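# Getting a path robot into your grounds crew's day

We got Turby in October to do the daily path check at Zunolach, and I ended up being the person who had to fit it into everyone's shifts. So here's how I'd do it if I were starting over (I'd skip a few weeks of grumbling, for one).

**1. Walk the route with whoever walks it now.** For us that was Ona Jankauskaitė, who has done the waterside loop for years. Our first route was 2000 meters on the map. Ona cut it to 1539, and every cut made sense! She knew which turnoffs get soft and which ones only joggers use.

**2. Start with the dullest stretch you have.** Long, straight concrete with grass on both sides is perfect. Save the bridges and the parking lot for later. You want the crew to get used to reading the robot's reports before there's much in them.

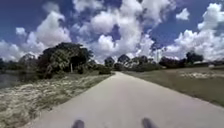
Do that stretch every morning for a couple of weeks, same start time, and have one person follow on foot for the first few runs. Keep the speed at the lowest setting. Ours felt painfully slow, but people walking dogs were a lot more relaxed about it.

**3. Decide who reads the report.** We forgot this one. The reports went to a shared inbox and sat there until Hubáček, our service company, called to ask if we were getting them. Now it's whoever opens up at 7, and it's written on the shift sheet.

**4. Rewrite the job before the robot takes a piece of it.** Ona was worried, and I should've talked to her sooner. She used to spend the first part of her shift walking and writing things down. Now she goes straight to the spots that got flagged and fixes them, and she picks which flags can wait. She likes the repairs. She misses the walk, so we left her one loop a week on foot.

**5. Set the alert limit by hand.** The default gave us 12 alerts on a breezy day, mostly leaves. Go to Alerts > Surface, raise the minimum size, save, and run the loop again the next morning.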